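Section 7. When the cart stops and won't say why (or doesn't stop when it should)

Applies to: Jitstead sidewalk delivery cart, nav software from the November build on. Older carts – use the old section 7, the menus are different.

Read 7.1 before you touch anything. The rest can be read with the cart on the bench.

7.1 Make it safe first

1. Press the red stop on the rear panel. Hold until the lights go solid.
2. Turn the drive key to OFF and take it out. Keep it in your pocket, not in the cart.
3. Chock both left wheels. The parking brake is not enough on a slope.
4. Wait 25 seconds before opening the motor cover.

CAUTION: Stop button cuts the drive only. The lid actuator still has power until the battery plug is pulled. Fingers out of the lid.

CAUTION: Never stand in front of a stopped cart to "see if it sees you". A cart in fault hold can creep when the hold clears. This is how the Mahama incident happened, see 7.2.

7.2 What went wrong at Mahama

Short version, so you know what you are looking for.

Cart was running the Mahama street route, late morning. It came up on a joint between two paving slabs and braked hard. Logged as OBSTACLE LOW. No obstacle there. The operator cleared the hold from the desk, the cart rolled, braked again on the same joint, and the hold was cleared again. On the third clear the low obstacle layer dropped out completly and the cart went on with it off. It clipped the shin of a person walking toward it. Bruise, no break. Cart speed was low, that's the only reason.

Two separate faults:

Fault A – ground filter reads dark lines and stains in the pavement as things sticking up. False stop.
Fault B – repeated clears turn off the layer that made the stop. It should never do that. The cart should latch and wait for a person on site.

Fault B is the dangerous one. Fault A is what pushes operators into it.

Mikitz supplies the ground filter. Zodell supplies the hold logic. If you open a ticket, open it with the right one, or with both. Tickets sent to the wrong one sit there.

7.3 Check whether your cart is affected

1. Plug in the service tablet. Drive key stays OUT.
2. Open Service > Nav > Holds.
3. Look at Clear Limit. If the field is blank or says NONE, the cart has fault B. Take it off the route today.
4. Open Service > Nav > Ground. Look at Seam Reject. If it says AUTO, the cart has fault A.
5. Write both values on the card in the lid before you change anything. We need the before values, people keep skipping this.

Note: A blank Clear Limit can show as 0 on older tablets. Treat 0 as blank.

7.4 Set the hold limit

1. Service > Nav > Holds > Clear Limit. Set to 2.
2. On Limit Reached – set to LATCH. Not WARN. Warn is the default and it does nothing useful.
3. Save. Wait for the tick. If you back out before the tick it doesn't save and it doesn't tell you.
4. Power the cart down fully, battery plug out, then back in.
5. Go back to Holds and read the values again. If they went back to blank, stop, tag the cart and call it in.

CAUTION: Do not raise the limit to keep a route running. A cart that stops too much is a nuisance. Log it and move on.

7.5 Set the ground filter

1. Service > Nav > Ground > Seam Reject. Change AUTO to FIXED.
2. Leave height at 13 mm. Anything higher and it starts to miss curbs.
3. Stain Ignore stays OFF until the replay in 7.6 passes.
4. Save, wait for the tick.

7.6 Replay test in the simulator

No cart goes back out on settings alone. Run the street scene first. You need the bench PC and the cart's own settings file, not the sample one that comes with the install.

1. Copy the settings file off the cart. Check the serial in the first line matches the lid card.
2. Load scene "Corner Walk". Lighting on Bright.
3. Turn off Auto Clear. If it's on, the test passes no matter what.
4. Run the empty pass first, no walkers. Cart has to cross every seam and stain without a hold.
5. Run the walker pass. Cart has to slow, then hold, for anyone coming toward it on the pavement. A walker partly hidden behind another one counts as a walker. Check the tracker lists each of them.
6. Force a false hold from the panel and clear it. Do that again. The next hold must latch. If the cart can still be released from the desk, fail.
7. Repeat steps 4 to 6 until you have 300 seam crossings on the counter. It runs on its own, go do something else.

Views from Corner Walk, for matching against your screen. Seams to watch in both:
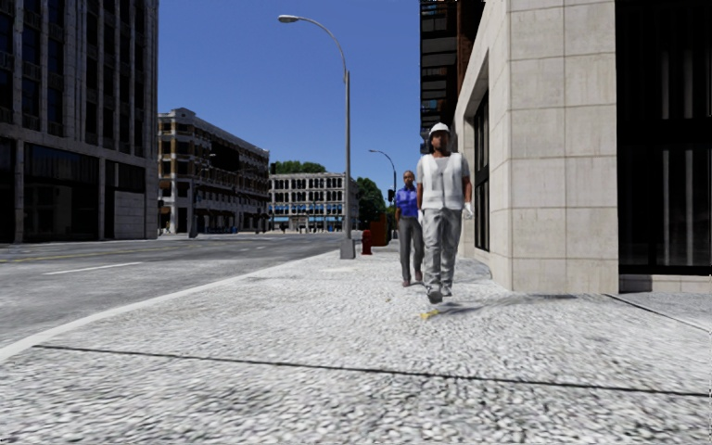
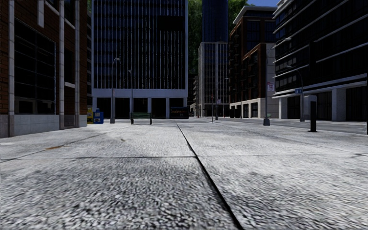 8. Check the obstacle overlay on the seams. A marker on a bare joint is fault A still there, go back to 7.5. A marker on a curb or a lamp post is correct, leave it.
9. Check the stains too. In the second view there is a small orange-brown one on the left slabs and a short dark smudge on the joint near the right edge. The smudge is the worse of the two for false holds.
10. In the first view the small yellow thing on the ground by the worker's feet may or may not get a marker. Either is a pass. The worker and the person in blue must both have one.
11. Export the log. Name it with the cart serial and the word REPLAY. Attach to the ticket.

7.7 Back on the route

1. Chocks out, key in, stop button released. In that order.
2. First run is walked. One person beside the cart with the remote stop in hand, not in a bag.
3. Any hold on the first run – look at the ground before you clear it. Take a picture of the spot.
4. If it latches, it stays latched. Go to it, look, reset with the key. There is no desk reset for a latch and there shouldnt be.
5. Sign the lid card.

7.8 Still failing

Latches right after power up: low sensor window dirty or cracked. See section 4.
Values won't save: tablet battery low, or the settings partition is full. Export logs, delete, try again.
Replay passes but street fails: sensor mount angle. See section 5, and rerun 7.6 after.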